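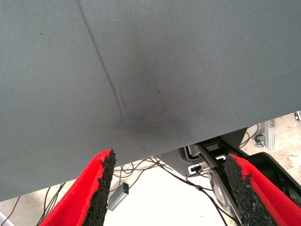 What does a robot need in order to learn a task from examples?

A learning system needs a large set of recorded attempts in which the task is carried out properly, each one pairing what the robot sensed at every moment with the motion it was told to make. From these pairs the system learns which motion tends to follow which view. The set must also include the ordinary differences the robot will meet later, such as changes in lighting, starting position, and the condition of the objects it handles.

Chapter 4
Gathering Demonstrations for Cloth Handling

After studying this chapter, the reader should be able to:
describe the parts of a single demonstration and the order in which they are recorded;
explain why cloth calls for a wider range of examples than rigid parts;
plan a collection session and keep a usable session log;
apply written rules for accepting or rejecting a demonstration.

4.1 Introduction

Chapter 3 dealt with tasks in which the object keeps its shape. A bracket placed on a table can be described by a position and an angle, and a robot that knows both can plan a grasp. Cloth does not allow so short a description. The same piece may lie flat, hang from an edge, or fold over on itself in a very large number of ways, and each of these calls for a different approach by the gripper.

For this reason, cloth handling is now commonly taught by demonstration. A trained operator guides the arm through the task while the system records. The quality of the finished controller depends heavily on this stage, and mistakes made during collection are difficult to correct afterward. A fault in the training program can be repaired and the program run again. A fault in the recordings usually means that the work must be repeated.

The chapter follows one collection project, carried out at the Beltcombe training laboratory with the Rallis recording program. The project set a target of 200 accepted demonstrations of a single task: approaching a piece of cloth, closing on it, and moving it to a marked position. The target was later raised, and the final set held 683.

4.2 What a Demonstration Contains
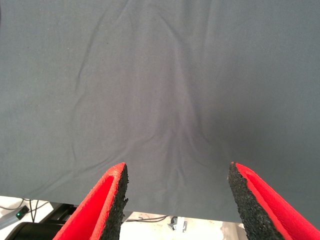

A demonstration is a record of one attempt, from the moment the operator starts the recording to the moment the arm is brought to rest. It has three streams: the camera views, the positions of the joints, and the commands sent to the arm and gripper. All three must carry times from the same clock. In views taken from the wrist, the two fingers remain in sight and serve as a fixed point of reference, so that the system can relate the cloth to the gripper directly. Where the fingers stand open and the folds of a gray sheet draw together in line with the gap between them, the view holds information that a joint reading alone could not supply. The matching command tells the system what the operator chose to do at that same instant.

The streams are seldom recorded at the same rate. Joint positions in the Beltcombe project were stored 100 times per second, while images arrived more slowly. The Rallis program matched each image to the joint reading closest to it in time. Students should note that this matching was checked at the beginning of every session. A clock that drifts by even a small amount will teach the system to act too early or too late, and the error may not be noticed until the controller is tested.

In addition to the three streams, each demonstration carries a short written entry. It gives the operator's code, the cloth used, the starting arrangement, and the result. Entries are made before the next attempt begins.

4.3 Variety in the Examples

A set of recordings that are nearly alike will produce a controller that works only under nearly the same conditions. Variety must therefore be planned. The project divided it under the following headings.

Starting position of the arm. The operator began from a different point in each attempt, within limits marked on the session plan.

Condition of the cloth. Creases, folds, and dents change the pattern of light and shade on the surface. The cloth was not pressed between attempts.

Surroundings. Items near the work area were left in place during some sessions and moved during others.
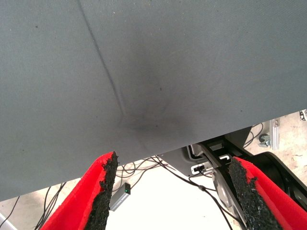

The last heading is often neglected. A system has no knowledge of which parts of a view matter to the task, and it may come to rely on something in the background that happened to be present in every recording. When that item is later moved, the controller can fail even though the cloth and the gripper are unchanged. Changing the surroundings between sessions lowers this risk.

Variety should not be confused with carelessness. The operator's method of carrying out the task should remain steady. If one operator always approaches a fold from the left and another always from above, the system may settle on a path between the two that serves neither purpose. The project's written procedure, prepared by Grasmont, named a preferred approach for each type of fold and required new operators to practice it before any of their work was accepted.

4.4 Accepting and Rejecting Demonstrations

Each demonstration was reviewed on the day it was made. A recording was rejected if any stream was incomplete, if the operator paused for a long period without cause, or if the cloth was released before the marked position. Attempts in which the first grasp missed and the operator recovered were kept and given a separate label. Section 4.6 explains how such recoveries are used in training.

Terms introduced in this section: demonstration, stream, session log, recovery.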